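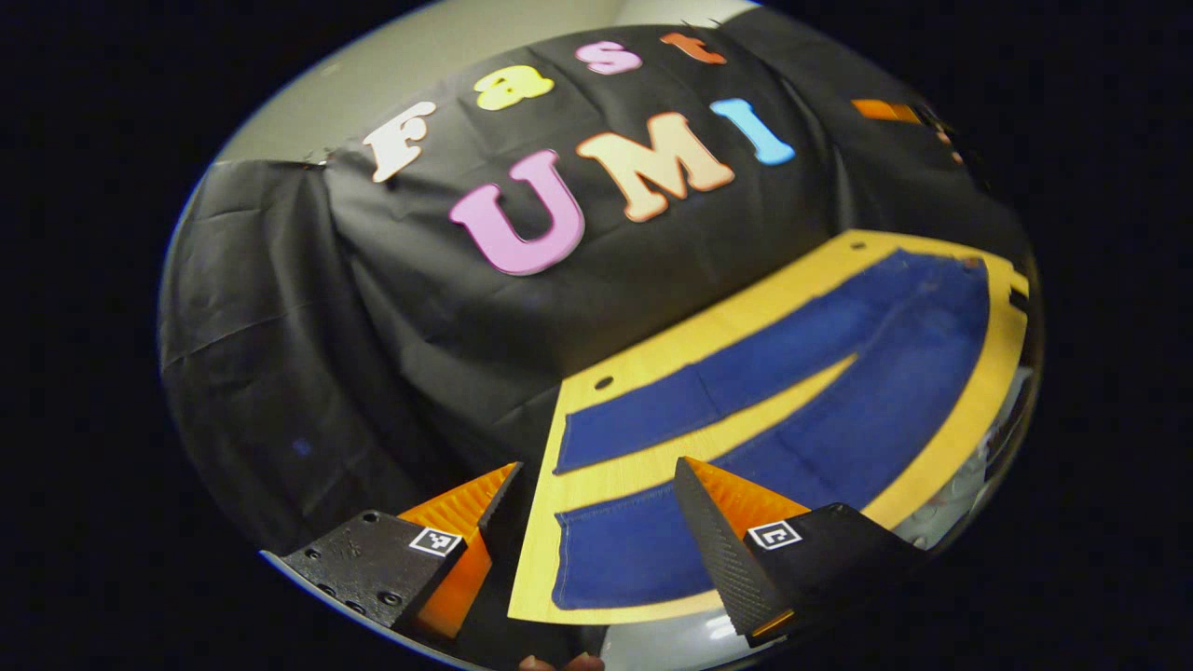

Begum: a width and segmentation tool for hand-held gripper recordings
Final project report, Cloveck Robotics Lab course

1. What we set out to do

The lab collects demos with hand-held grippers and the recordings come in as long fisheye videos. Somebody then has to find the start and end of each demo by hand, and the finger opening at every step has to come from somewhere, the fingers carry a fiducial tag each and that's all there is. No encoder. Our project was the software between the raw video and the training set. We named it Begum. Clothes-folding was the test task, jeans mostly, because the old script (Flerkatell) did worst on those.

Goals from the proposal:
- read finger width from the two tags, every frame
- cut a session into separate demos without a person scrubbing through
- flag bad demos before they get to training

First two work. Third one is half done, see section 5.

2. Tag detection

First attempt was to undistort the full image and then run the detector. Bad idea. Tags sit low in the view where the lens bends the most, and after undistortion they got stretched and soft. We lost a lot of frames that way. Second attempt: detect on the raw fisheye image, take the four corners of each tag, and push only the corners through the lens model. Much faster too, you're mapping eight points and not a whole image.

We also crop to the lower part of the circle before detection. The tags are fixed to the fingers so they can only be in a narrow strip. Cropping got rid of false hits from stuff in the background.

Width is the distance between tag centers minus an offset, calibrated once per gripper: close the fingers all the way, record, open all the way, record. Calibration file goes in the session folder. If its missing the tool stops with an error. It used to fall back to a default and that cost us a whole evening.

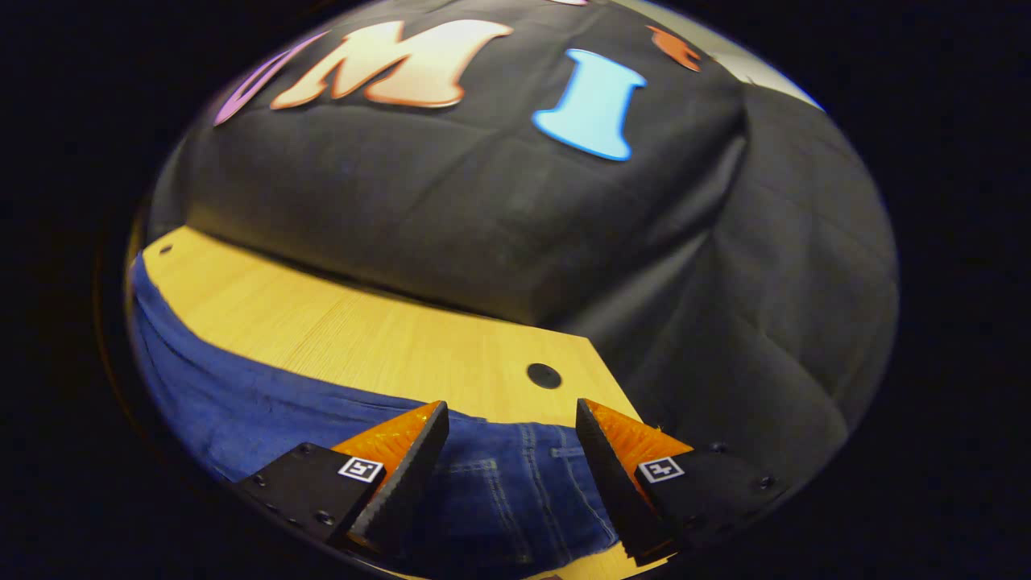
When one tag drops out we mirror the other one around the gripper center line, which is ok because both fingers move together. When both drop out we interpolate, max 5 frames. Longer than that and the stretch gets marked as a gap.

3. Splitting sessions

Rule based, no learning. A demo starts when the width leaves the fully open value and the camera is moving, ends when the fingers are open again and the camera pose has been still for 24 frames. Pose comes from the lab's existing SLAM pipeline, we didn't touch that.

Problem with cloth: people regrasp. A lot. Fingers open, slide along a pant leg, close again. Early version cut one fold into three or four "demos". The stillness condition fixed most of it.

4. Testing

We hand labeled 2,600 frames for width and 13 sessions for cut points. Labeling took longer than writing the detector. Remaining cut errors are nearly all one kind, the operator pauses in mid air to think and the splitter beleives they're finished.

5. Not done

Quality flags only cover gaps and very short demos right now. We wanted a check for SLAM jumps but ran out of time. Code is in the Lolwood repo under tools/begum, README has the install steps. Config format will probably change in November when the lab moves to the new data layout, so pin your version.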